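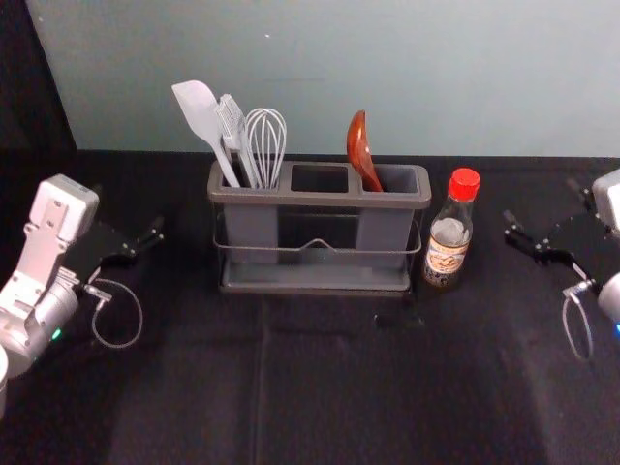
Adebayo Bashir would like it known that he can clear a draining board in less time than it takes to find the robot's power switch, and that he was not asked to test anything to reach this conclusion.

His point is a fair one, and Indbridge has decided to publish anyway.

INDBRIDGE REPORTS ON WHETHER A ROBOT CAN PUT AWAY THE SPOONS
Short version: sometimes, slowly

FIVSKA, 2023-09-09 – Indbridge today released results from the first round of Virker, its program to find out which small kitchen and shop-floor chores can be handed to a two-armed robot without anyone regretting it by lunchtime. Virker leaves out backflips, dancing and shaking hands with mayors. It deals with spatulas, bottles, and the holder by the stove that everyone in the house believes somebody else keeps tidy.

The team logged 206 attempts at moving kitchen tools and bottles. A person had to step in on 43 of them.

"We were pleased with that until my mother asked what the other people in the room were being paid for," said program lead Elínborg Ladefoged.

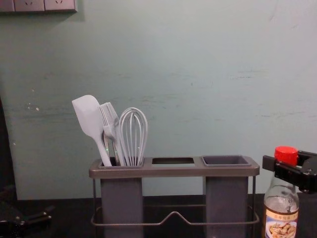

A gripper at the neck of a red-capped bottle, beside the utensil holder.

Bottles proved the friendlier customers. They have necks, and a neck is a nice thing to grab. Whisks are mostly air, and brushes lean on whatever is next to them. A spoon lying flat on a table can hold up an expensive machine for longer than its makers like to discuss.

Cloth was worse. Indbridge had planned to include dish towels in this round and has moved them to November, when the staff expects to feel stronger.
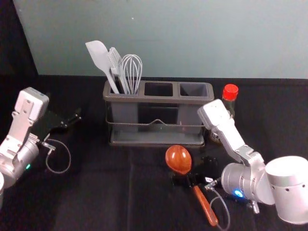 Wooden spoon in front of the caddy, with both arms at the table.

The shop-floor half of the program ran at Uzor, a housewares supplier that packs mixed kitchen sets by hand. Chidubem Ogunleye, who runs the packing line there, offered seven jobs for consideration. The robot was allowed to try two of them and was invited back for one, which was standing bottles upright in a tray.

"It doesn't complain and it doesn't take breaks," Ogunleye said. "It also doesn't notice when the tray is full. I have employed people like that."

Indbridge says no packing jobs have changed hands. The next round will run to 50 kitchen items, including several the engineers have asked to have removed from the list.

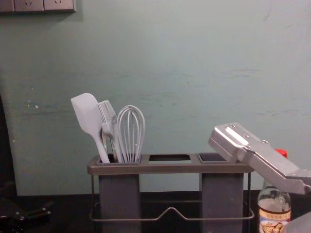 When can I buy one that does the dishes?
There is no sale date. Virker is a test program, and at present the robot's rate for putting away a full drawer of utensils would be of interest only to a household that eats once a day.

Home cooks and small packing shops that want to suggest a chore for the November round may write to Ebere Osagie at the Indbridge press desk. Please describe the chore in one paragraph. Requests involving teenagers' bedrooms have already been received and declined.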